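Dec 2, 2022

Every winter somebody decides we need a new way to drink at home. This year it's the cocktail subscription, and Viltivau wants 674 a year for theirs. I've read the sales page twice and still can't tell what's in the box.

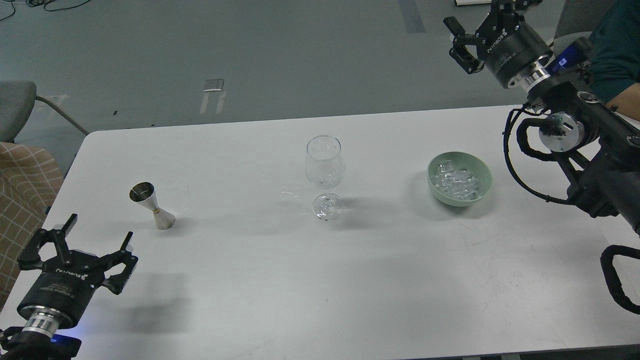

A jigger and a wine glass.

Grotier claims 4000 happy members. Happy by whose count? I found the same glowing review on three sites, under different names – a bad sign in my book. Brandov at least prints its prices, though you have to scroll past a lot of talk about "craft" to reach them.

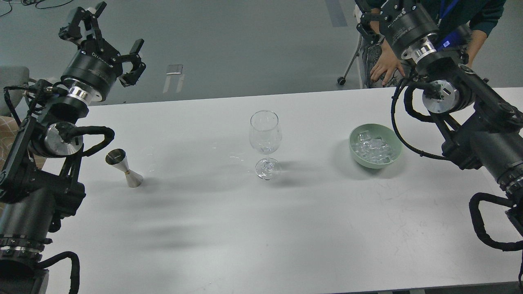 And then there's the cancelling. Gallardo lets you leave whenever you like, says the front page. The small print says March, in writing. I'm told they're very nice about it.

A decent bottle, some ice and a lemon will do me. If any of these firms are still posting boxes in a year's time I'll come back and say so, but I'm not clearing a shelf for them.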